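Robots get better at picking up laundry when they learn from their own near misses

Last updated: July, 4:15 p.m.

A robot that picks up clothes has a problem that a robot picking up boxes never meets. The box stays a box. A shirt dropped on a couch could be lying in any of a million shapes, and the one it lands in today will probably never come up again.

A small team at the Gilo lab thinks it has found a good way around that, and the results it shared this month are a treat for anyone who has followed the long, slow story of robots and laundry. The method is called Lemma. It teaches a two-armed robot to choose where to pinch a piece of cloth by paying close attention to the grasps that almost worked.

Most robots of this kind learn by copying. A person guides the arms through a chore over and over, the cameras record everything, and a computer model learns to match what it sees with what the arms did. Good recordings are kept. Bad ones, where the cloth slips or the fingers close on air, usually get thrown out.

Rehema Rweyemamu, who leads the project, stopped throwing them out.

"We had a drive full of misses and I kept going back to watch them," she said. "A lot of them were so close! The fingers were a hair too high, or they had the right fold but came at it from the wrong side. That's exactly the stuff you'd want to tell a new person on the job."

With Lemma, each miss is paired with the most similar success, and the model is trained to tell the two apart. Over time it builds up a sense of what a good pinch looks like just before it happens: a raised fold, a loose corner, a bit of edge with open space beside it. When the robot is working on its own, it runs through several possible pinches, scores each one and goes with the best. If the score drops while the fingers are closing, the robot backs off and tries again from a new angle.

That last part is the one the team is proudest of, and it is fun to watch. Older versions of the software would carry on with a bad grasp all the way to the basket, holding nothing. The new one pauses, opens up, shifts over a little and has another go.

The tests were done with everyday clothes on everyday furniture. In the main trial, the robot had 42 garments to clear, one at a time, with 15 of them in colors and fabrics it had never been trained on. The version trained with Lemma left 2 behind. The same robot trained only on the good recordings left 5 times as many, and most of those were thin, flat pieces lying close to the seat.

Eyerusalem Chala, who ran the trials, said the thin pieces were what won her over. A thick sweater gives the fingers plenty to hold. A T-shirt lying flat on a cushion gives them almost nothing, and pushing down harder only makes the cushion sink along with the shirt.

"Soft on soft is the hard case," Chala said. "On a table you can slide a finger under the edge. On a couch the whole surface moves with you. We had been treating that as a hardware problem for ages, and I really thought we'd end up building new fingers."

They did not build new fingers. The grippers are the same plain ones the group has been using all along, and the arms were not changed either. All of the gain came from the training. That should be welcome news for other labs, many of which are surely sitting on piles of failed recordings of their own.

There was one surprise in the numbers. The team expected the wildest failures to be the most useful and spent a while collecting them, with the arms reaching well wide of the clothes. Those turned out to help very little. The model already knew that grabbing at bare cushion was a poor idea. Nearly all of the improvement came from misses where the fingers were already touching the cloth, and once the wild ones were dropped, training went faster with no loss in the results.

Lemma still has limits, and the group was open about them. Speed is one. Scoring all those possible pinches takes time, so the robot hesitates before each grab, and it would lose a race with any parent in a hurry. Straps and drawstrings give it trouble. It also can't yet tell when two garments are tangled together, and will happily lift both as one.

The tangles are next on the list. Chala has been working on a second set of recordings, named Sorkia, made up entirely of clothes that overlap or are twisted around each other. Rweyemamu wants to find out whether the same idea will carry over to things that are not clothes at all, such as towels, bags and bedding. A fitted sheet, she admits, may be a few years off.

The training code and the paired recordings will be shared through Rekport, the group's open library, along with notes on how to sort misses into useful and not so useful. The notes are written so that a student with one arm and a few weeks could try the method on a smaller scale. Rweyemamu hopes people will send back their own failures, and she has already set up a folder for them.

Couches remain the team's favorite test bed, and the sessions there are the ones visitors ask to see. Every garment lands differently, the seats give under the fingers, and the model has to judge its pinch from views taken low over the fabric, right down where the work happens. The wrist camera gives it the closest of these, with both fingertips always in sight so that their spacing can be compared with the folds nearby. Color is the easy part when red-pink cloth is lying on a light gray seat. Picking the pinch is harder: with the right finger already over the edge of one crumpled piece and the left still out on bare upholstery, Lemma has to decide whether to close there or move over first, and it makes that same kind of choice again for the second bundle farther along the seat.
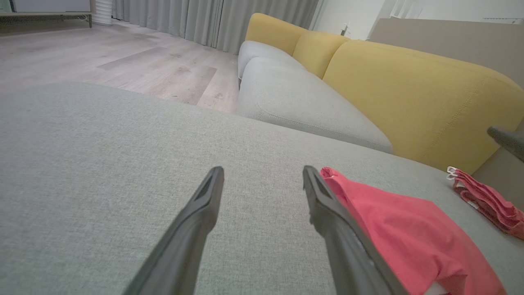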